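Blocks, Bins and the Big White Table

Welcome back to the gallery! This page belongs to our little corner of the Naltville play library, where families borrow toys by the bag and, if we are lucky, bring most of the pieces home again. Khrystyna-Mariia Hnatiuk started these pages so that people could see what we have before making the drive, and I (Erhan Baysal) have been adding to them ever since, usually with more words than she would like. This one is all about cubes and the blue bin. 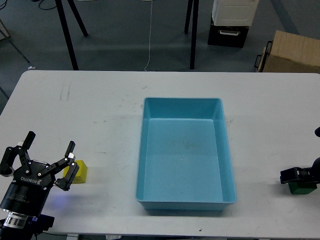 Page last changed: Sunday, 9:40 p.m.

The bin is one of my favorite things in the building, and I know how silly that sounds. It's light blue, it's plastic, it has a good raised rim to get your fingers under, and the sides slope a little so that small hands can reach in without scraping. With nothing inside you can see how roomy it is. We bought ours from Kocabaş, the housewares shop, and I went back in January for more. The little yellow cube well off to the left of it comes from the set we call Pukeck, which has 389 pieces in it now and had 400 when it was given to us, so please do look under your car seats!

Stacking is where nearly everybody begins, whether they are two or seventy-two, and I never get tired of it. Two cubes are plenty for a first go. You put one down, you hold your breath, you put the other one on top, and then of course somebody wants to do it all over again with the colors swapped.
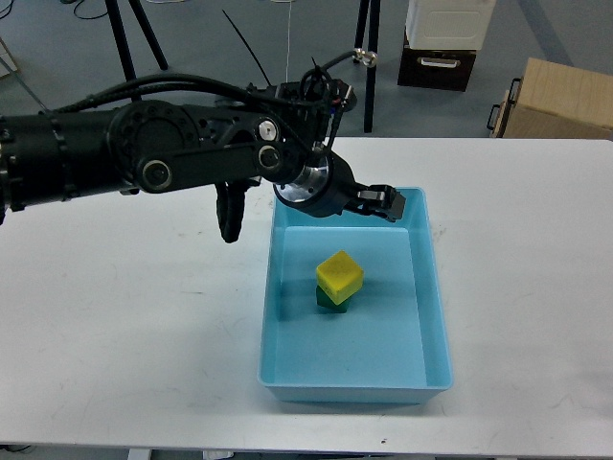 Parents often ask me which surface is best for building, and my answer is a flat one with a wall around it - a tray, a baking pan, the lid of a big storage box, whatever you have in the house. When a tower goes over, the pieces stay close by and the game carries on. Yellow on green, right there on the floor of the tray, is about as simple as a tower gets, and it's the one I would start with at home too. After that, try three, and let the child choose which color goes at the bottom.

Sorting came to us later, when Khrystyna-Mariia brought in a stack of Pastex color cards and we began making up games to go with them. The easiest is "one in, one out," and it takes 5 minutes, or a whole afternoon if your child is anything like my nephew.
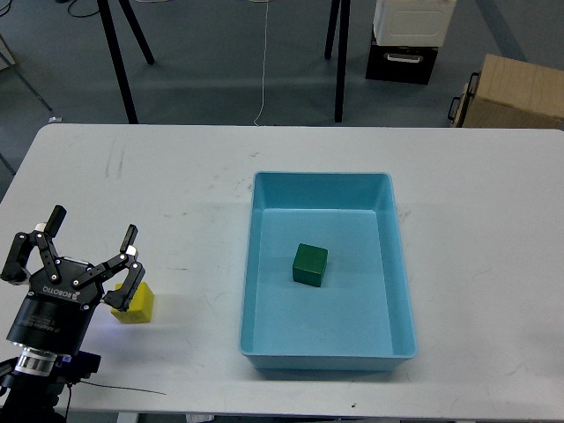

Color games work best when you keep them small, I think, and it's tempting to tip out the whole bag at once (I have done it, and I have crawled after the results). Pick two colors and give each one a home. Green in the tray and yellow out on the table makes a fine first round, and then you can trade places and ask which one has moved. The cubes and the cards can be borrowed together, so ask for both at the desk.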